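Start and end criteria for garment tasks in home settings
Drirko forum > Data practice > Hand-held grippers

prurnenley_ops
Draft rule from the Anmont guide, November 2024: an episode starts with the garment spread, collar visible, and both finger pads in view. Anything else on the surface stays unless it touches the garment. Objections?

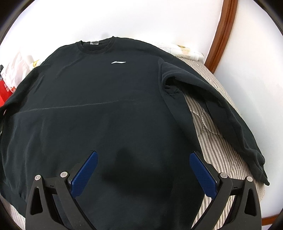
Dark sweatshirt on striped cover, collar and both pads in view.

g_mamo
One. "Spread" is not defined. I reviewed 600 episodes in April and 14 were rejected by one checker and passed by the other on that word alone. I would write: front or back fully facing up, sleeves not under the body. Creases allowed.

shengli.yu
Agree on the sleeves. I disagree about leaving the surroundings alone. Black cloth behind black fingers is hard enough to label without bags and rolls behind it.

g_mamo
A cleared room gives you a policy for cleared rooms. Clutter

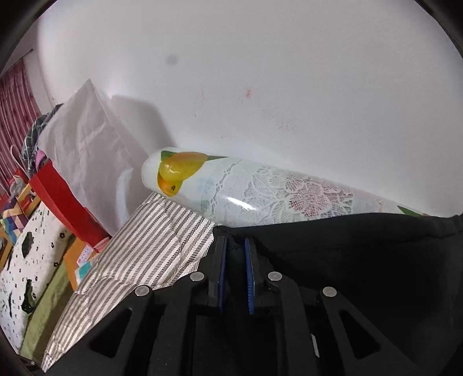 is part of the task, and the rule should protect it. What I would restrict is moving it between episodes without a new scene number.

shengli.yu
Then at least deal with readable print. Shop names are harmless, but post and prescriptions are not. Check before recording, not at review.

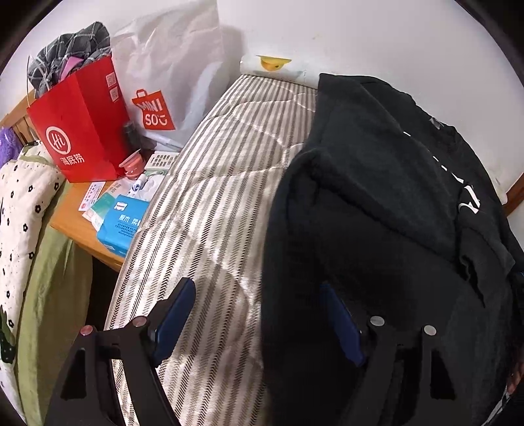
Bedside table with printed bags and packets beside the mattress.

prurnenley_ops
Taking both. Revised 2: sleeves clear of the body, clutter stays, new scene number if it is moved, personal papers removed first. Clips over 40 seconds get split.

shengli.yu
Still against the clutter clause. Please record that in the notes.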